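Wie bringt man einem Roboter etwas bei?

Wenn du lernst, wie man Schuhe bindet, schaust du jemandem zu und probierst es dann selbst. Irgendwann klappt es. Ein Roboter kann das auch lernen, aber er braucht dafür sehr viele Vorführungen. Und jemand muss sie ihm zeigen.

Dafür gibt es Greifer, die man in der Hand hält. Sie haben vorne Backen zum Zupacken, so wie später der Roboter.
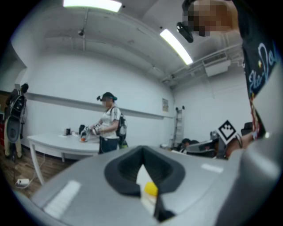 Menschen mit Handgreifern bei der Arbeit. Im zweiten Bild klemmt etwas Gelbes im Greifer, das wie ein Schwamm aussieht.
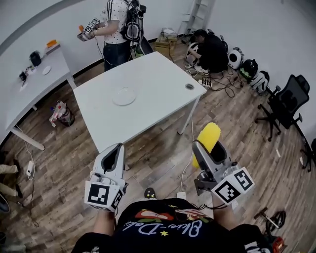

Warum nimmt man die Sachen nicht einfach mit den Fingern? Weil deine Hand viel mehr kann als die Hand der meisten Roboter. Du hast fünf Finger, und du spürst, ob ein Becher rutscht. Viele Roboter haben nur zwei Backen, die auf- und zugehen. Wenn ein Mensch mit den Fingern vormacht, wie man einen Teller hochhebt, kann der Roboter damit wenig anfangen. Macht der Mensch es mit zwei Backen vor, passt die Bewegung schon viel besser.

Was wird dabei aufgenommen?

Eine Vorführung besteht aus Bildern und aus Zahlen. Die Bilder kommen von Kameras. Eine Kamera kann am Greifer sitzen und sieht, was direkt davor passiert. Eine andere kann am Kopf getragen werden und sieht den ganzen Tisch.

Die Zahlen sagen, wo der Greifer ist, wie er gedreht ist und wie weit die Backen offen stehen. Das wird viele Male in der Sekunde gespeichert. Später lassen sich Bilder und Zahlen zusammensetzen, und der Computer weiß für jeden Augenblick: So sah es aus, und so hat sich der Greifer bewegt.

Was bedeuten die schwarz-weißen Muster?

An manchen Greifern sind Würfel oder Schilder mit schwarzen und weißen Quadraten befestigt. Man nennt solche Muster Marker. Für uns sehen sie fast alle gleich aus. Ein Computer kann sie aber gut unterscheiden. Er kennt ihre Größe und ihre Form. Sieht der Marker im Kamerabild klein aus, ist er weit weg. Sieht er schief aus, ist er gedreht. So lässt sich ausrechnen, wo sich der Greifer im Raum befindet. Ein Würfel ist praktisch, weil man ihn von mehreren Seiten sehen kann.

Wie oft muss man es zeigen?

Ieva Šimkus arbeitet in einem Projekt namens Vistetum. Dort soll ein Roboter lernen, einen Tisch abzuräumen. Für diese eine Aufgabe hat ihre Gruppe 600 Vorführungen aufgenommen. Ein Durchgang dauert fast 27 Sekunden. Danach wird alles wieder hingestellt, aber nicht genau an dieselbe Stelle. Der Becher steht mal links und mal rechts, der Teller liegt mal weiter vorn.

Das ist wichtig. Stünde der Becher immer am selben Platz, würde der Roboter vielleicht nur lernen, an diesen Platz zu greifen. Rückt man den Becher ein Stück weiter, greift er daneben.

Auch Fehler kommen vor. Etwas fällt herunter, oder jemand stößt an den Tisch. Manche dieser Aufnahmen werden gelöscht. Andere behält man, wenn darin zu sehen ist, wie jemand den Fehler wieder gutmacht — zum Beispiel den heruntergefallenen Schwamm aufhebt und weitermacht.

»Nach 14 Durchgängen brauche ich eine Pause«, sagt Ieva Šimkus. »Die Arme werden müde, und dann werden die Bewegungen schlampig. Der Roboter würde das Schlampige mitlernen.«

Geht es auch aus der Ferne?

Ja. Man kann einen Roboter auch fernsteuern. Das heißt mit einem schwierigen Wort Teleoperation. Der Mensch bewegt einen Hebel, einen Handgriff oder einen kleinen Arm, und der Roboter macht die Bewegung mit. Saulius Kuusk steuert auf diese Weise einen Roboterarm, der im Nebenzimmer steht. Er sieht ihn nur auf dem Bildschirm.

Das Gute daran: Der Roboter führt die Bewegung gleich mit seinem eigenen Arm aus. Man merkt also sofort, wenn er irgendwo nicht hinkommt. Dafür geht es langsamer, und man braucht für jede Aufnahme einen echten Roboter. Mit einem Handgreifer kann man dagegen auch dort üben, wo gar kein Roboter steht, in einer Küche zum Beispiel.

Probier es selbst aus

Du brauchst eine Küchenzange, einen trockenen Schwamm und einen Teller aus Plastik. Lege den Schwamm auf den Tisch. Nimm ihn mit der Zange und lege ihn auf den Teller. Mach dann ein Auge zu und versuche es noch einmal. Bitte jemanden, den Schwamm jedes Mal woanders hinzulegen, und achte darauf, wann du die Zange öffnest und wann du sie schließt.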